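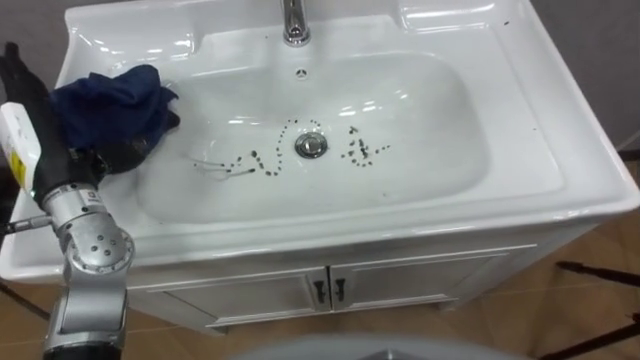

Figure 1. White basin with small dark specks around the drain stopper.

Papers > Language at Home > Wolville Household Words > Section 3

24th October, by Nia Rees and Braulio Villalobos

14 shares | 2 comments

3. Words for the bits

I (Nia) wrote this section, so the "I" is me all the way through, though Braulio did the coding with me and argued with nearly every label I came up with. Section 2 covered how we found our 116 households in Wolville and how the word diaries worked. Now for the part I'd been looking forward to since we first talked about the project, which is what people call the small stuff left behind on a surface. The stuff in a sink, mostly, but also on counters, in the bottom of a bag, down the side of the couch.

I grew up in a house where all of that was "smitch." If there was anything in the basin after you'd finished, my grandmother would shout that you'd left your smitch, and I was well into college before I found out that my roommate had no idea what I was talking about (she said "crumblies," and I had no idea what she was talking about either!). So I came into this with a dog in the fight, and you should read me with that in mind.

3.1 What we got

The diaries gave us almost 600 entries where somebody wrote down a word for leftover bits. We'd asked for the word, who said it, who they said it to, and where they were standing at the time. People were wonderfully generous with the last one. We have "halfway up the stairs, yelling" and "in the tub, through the door" and a whole entry that's really a complaint about a brother-in-law with one usable noun at the end of it.

The plain words came out on top, as you'd guess. "Crumbs," "bits," "dirt," "grit" and "gunk" show up all over town and in every age group. What surprised me was how much people split them up by room. "Crumbs" is a kitchen word for nearly everybody, and when we asked people on the follow-up visits whether a bathroom sink could have crumbs in it, a lot of them laughed at me. One man in the Vaughan neighborhood told me flat out that a crumb has to have been food. His wife said a crumb is a size. They were still going when I left, and I've put them both down as speakers of different systems living under one roof.

We used sinks as our main test because everybody has one and everybody has an opinion about it. Specks like the ones in Figure 1 could fairly be called grains or crumbs, and that's just the kind of in-between case where people stop reaching for the standard word and use the one from home. In the kitchen the family words mostly stayed hidden. In the bathroom out they came: "smitch" (twice, and neither of them a relative of mine, I checked), "crumblies," "nubs," "scritter," "the leavings," and my favorite, "pleltel," which I'll get to.

3.2 Bits that have a shape

Braulio noticed something I'd missed completely. He'd been sorting the entries by what the bits were doing, and he saw that people change words depending on whether the stuff is spread out or gathered. Sprinkled all over is "bits" or "grit," plural or mass. A line of it is a "trail" or a "track" or, for a handful of older speakers, a "snail." A little heap is a "patch," a "drift" or a "nest." And these aren't just fancy extras for people who like words. The same person will use "grit" and "drift" in the same breath and mean two different things by them, as in this one from a teenager's diary: "Mom said get the grit out the sink and I said there's only a drift by the plug."

I find that delightful, I'm sorry, I can't be neutral about it. It means that the household vocabulary is doing a job the standard vocabulary can do only with a lot of extra words. You could say "a small amount collected on one side of the drain." Or you could say "drift" and get on with your evening.

We coded every entry for this as 1 of 3 types: loose, lined up, or heaped. Braulio coded them blind first and then I did, and we agreed on nearly all the loose ones and fought about the other 2. The trouble is wavy lines that fatten out partway along. Is it a line or a long heap? We settled on going with whatever the speaker's verb suggested. If it "runs" or "goes" somewhere, it's lined up. If it "sits," it's heaped. Imperfect, but it let us finish.

3.3 What you do about them

You can't collect nouns for mess without picking up the verbs for getting rid of it. We hadn't planned to study these, and Section 5 has a proper apology about the sample, but they were too good to leave in a drawer. "Wipe," "rinse" and "swish" are everywhere. "Swill" belongs to the over-sixties. Then there's a cluster of verbs that only go with a cloth, and people were very firm that you can't do them with a sponge or a paper towel: "chase," "mop round," "dab up," "zarkeck."

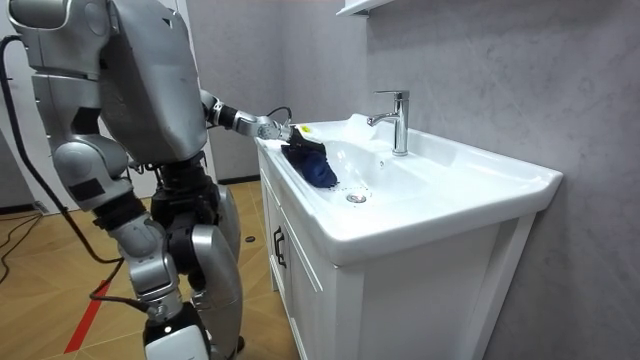
Figure 2. Dark blue cloth at the left edge of the basin, partly over the rim.

Yes, "zarkeck." It came from one family, it's spelled that way in three different people's handwriting, and it means to press a cloth down on something and leave it there a second before you move it. They say "give it a zarkeck." Grandpa's word, apparently, and he wouldn't tell them where he got it. I asked at every house on the street and didn't find it again, so I'm calling it a true one-family word until someone writes in and spoils it for me. (Please do write in.)

The cloth itself gets plenty of names too. "Rag" and "cloth" divide by how you feel about the thing. A rag is old, a cloth is one you'd let a visitor see, and several people said a cloth turns into a rag on the day it gets used on the bathroom. Color didn't matter to anyone, though one woman insisted that dark ones are "floor cloths" by nature and wouldn't hear otherwise.

3.4 Back to "pleltel"

This one turned up in April, late in the collecting, in two households that don't know each other. Both say it to children. Both use it for the bits left in a sink or tub after a bath, never anything in a kitchen. Braulio thinks it's baby talk for "pebble" that stuck, and that two families could easily have landed on it separately. I'd like there to be a lost playground rhyme behind it. We have no evidence for my version and only a little for his, so for the table in Section 4 it's entered as "origin unknown," with his guess in the notes and mine left out.

2 comments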